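Date: 7 Sep 2018
From: Maya Geagea
To: matar-garden list
Subject: Re: Water pressure in the lower beds

Teresa Madigan wrote:
> I was at the lower beds this morning and the hose gives almost
> nothing. Is the tap on Uteck Street closed again? My beans are
> in plot 37 and they will not wait until the meeting.

Dear Teresa, dear all,

The tap is open, I have checked it. I think the problem is the filter behind the Findine timer. We cleaned it the last time in April, and after the dry winter there is much sand in the line. The meter shows 1719, so very little water has passed.

If you want to look at the filter yourself, please close both valves first, then turn the grey cap to the left. Rinse the mesh from the inside to the outside. Do not use a wire brush, it makes the holes bigger.

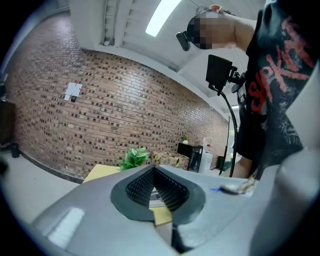
Teresa also asked me by phone if we could simply take the filter out until the rain comes, as she did for years in her old garden at Nurnaveo and never had a blocked dripper.

I would prefer to keep it. Our drippers are of the thin kind and one grain of sand is enough to close them. A new filter costs 19 dollars at the hardware store and I can pay it from the seed money, if there is no objection on the list.

Until it is repaired, please fill your watering cans at the upper tank. The key hangs in the usual place. Plot 2 has its own line and is not affected.

Kind regards,
Maya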